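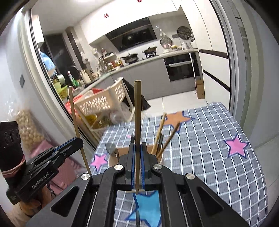 Heidrun Lanz writes: I asked for my baptismal certificate in order to be married in another diocese, and the parish told me the copy I have had since childhood is no good. Nothing on it has changed. Why do I need a new one?

The old copy shows the baptism only. For a marriage, the parish preparing the file needs a recently issued certificate with notations, normally dated within six months of the wedding. Notations are the entries added to the margin of the baptismal register after the fact: confirmation, marriage, declaration of nullity, ordination, perpetual vows. A certificate with no later entries should say "no notations" in that field. A blank field is often sent back.

The remaining questions are the ones the records office of the Diocese of Pludau receives most often. Text last revised 27 May 2022.

Where is my baptismal record kept?

In the parish where the baptism took place. It does not move when you move, and it is not copied to the parish where you now attend Mass. If you were baptized in a hospital or in a private home, the record is normally in the register of the parish whose territory included that address.

The parish where I was baptized has closed. Who has the books?

When a parish is merged, its registers go to the parish that received its territory. Registers from the former parish of St. Anne in Jelon are held at Prireo. Registers from Majimbun were transferred directly to the diocesan archive and are requested from this office. For any other closed parish, write to us with the town and the approximate year and we will tell you where to apply.

Who may request a certificate?

The person named in the record, if aged 18 or over. A parent or legal guardian may request the record of a minor. A priest or deacon preparing a marriage file may request it directly, parish to parish, with the person's written consent. Spouses, siblings and adult children need a signed authorization.

What information do I have to give?

Full name at baptism, date of birth, names of both parents including the mother's maiden name, name and town of the parish, and the date of baptism or a range of years. Add a copy of a government-issued photo ID. Requests without ID are not processed. If you were adopted, give your present legal name and say so on the form; the certificate will be made out according to the rules for adoptive records.

How long does it take?

This office answers in 12 working days from receipt of a complete request. Parishes set their own times, and a small parish with a part-time secretary can take longer. The office is closed for the first 2 weeks of July and requests received then are dated from the reopening.

Can you send a scan or a photograph of the page?

No. A register page carries the entries of other people, and marginal notations are confidential. We issue a certificate transcribed from the entry, signed and stamped with the seal. It goes out by regular mail. An e-mailed copy can be sent ahead to a parish office but does not replace the sealed original.

My name is misspelled in the register. Can it be corrected?

A clerical error can be corrected by notation. Send a civil birth certificate issued near the time of birth. The original entry is never erased or overwritten – the correction is written in the margin, dated and signed – and later certificates are issued in the corrected form.

No record can be found. What now?

Ask for a search of the neighboring parishes first. If nothing turns up, baptism can be established by the sworn statement of one witness who is above suspicion, or by your own sworn statement if you were baptized as an adult. The form is completed before your pastor. Theresia Fuchs at the records office will send it to him on request.

Can I look through the registers for family history?

Baptismal registers are open to researchers when the last entry in the volume is more than 100 years old. Marriage and burial registers follow the same rule. Reading is by appointment and pencils only. The Majimbun volumes are too fragile to handle and are read on microfilm.

Is there a fee?

There is none for a certificate needed for a sacrament. Genealogical searches done by staff are charged by the hour, and the current rate is printed on the search form. Please do not enclose cash.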